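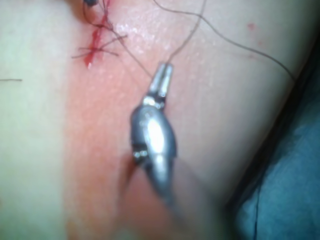
糸を持つだけなら洗濯ばさみで足りる、腕を作るなら糸を放すところから考えなさい、とヌアラ・マク・マフーナは言う。去年の8月、Kostportの作業台でViltikの最初の図面を広げたときにも同じことを言われ、そのときは聞き流した。半年かけて同じ結論に着いたので、今月はその報告である。

2019年3月5日 文:ロードリ・リース

縫合用の細い腕、Viltikの手首まわりを組み直した。先端は細いあごが2本、その下に丸みのある関節部、あいだに首がひとつ。見た目は上品な金属の昆虫だが、動かすと性格が出る。閉じるのは得意で、一度つかんだ糸は親の仇のように放さない。開けと命じると少し考え、考えた末に全部いっぺんに開く。

原因はワイヤーの張りだった。Emuraの細いほうを使っていたのだが、関節を曲げるたびに開く側だけがたるむ。プーリーの溝を深くして、通り道を一か所変えたら、ずいぶん素直になった。溝の深い新しいプーリーは家の台所で削った。家族の評判は悪い。削りかすはパンくずと見分けがつかず、味で区別するしかない。

制御基板はLayugのまま。あごの開閉を1000段に刻んであるが、自分が使い分けているのはどう見ても25段くらいまで、と書きかけて記録を見たら、ぴったり25段だった。残りは将来の自分への贈り物ということにしておく。

結び目についても書いておく。創の上に結び目が固まり、切った糸端が左右へひげのように出ている。ヌアラの評は「揃っていない」の一言。糸端の長さを揃えるには、切る前に引く力を揃えなければならず、引く力を揃えるには、手首がどこまで曲がっているかを腕自身が知っている必要がある。いまのViltikはそれをだいたい忘れている。余った糸が大きな弧を描いて逃げていくのも困りもので、長い糸ほど自分の意見を持つ。短く切って始めればいいのだが、短いと今度は結ぶ途中で足りなくなる。

手首から先の重さは282グラム。前の版より軽くしたつもりで量ったら重くなっていた。ねじを長いものに替えたのを忘れていたせいで、軽いねじを探しに行ったら、ついでに工具を買って帰ってきた。

来月までの宿題は角度センサーの取り付けと、開く動作をもう少しゆっくりにすること。Kostportの小型旋盤は奥の棚の横に移動したので、使う人は芯出しをやり直してください。チャックの鍵は引き出しの上から二段目。三段目に入っている似たような鍵は別の機械のもので、入るには入るが、抜けなくなる。経験者は私です。

配線図の新しい版が欲しい方はロードリまで。古い版には赤と黒が逆の箇所があり、勇気のある方にはそちらも差し上げます。

ホーム バックナンバー 工房の予定 会員ページ お問い合わせ 前の記事 次の記事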